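Plirnilow 75 Shop Dehumidifier
Item 456

Trorard says this unit will dry out "any basement." We'd go easy on that. It pulled enough water to keep our own stockroom bearable through a damp May, with the door shut. With the door open it ran all day and the walls still felt clammy.

The tank is small for the price. There's a hose port on the back - use it. The "whisper" setting is a fan you can hear from the stairs.

Weight: 28 lb
Fan speeds: 4
Cord: grounded, short
Filter: washable

Wakana Miyazaki in our returns department would like buyers to measure the doorway first.

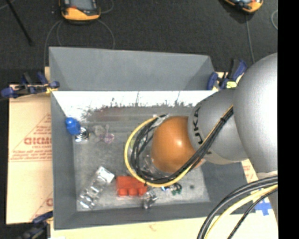 Does it work in an unheated garage?
Only in warm weather. The coils ice up once the room gets cold, whatever the box says.

Ships from Cirirgate. Filters sold separately.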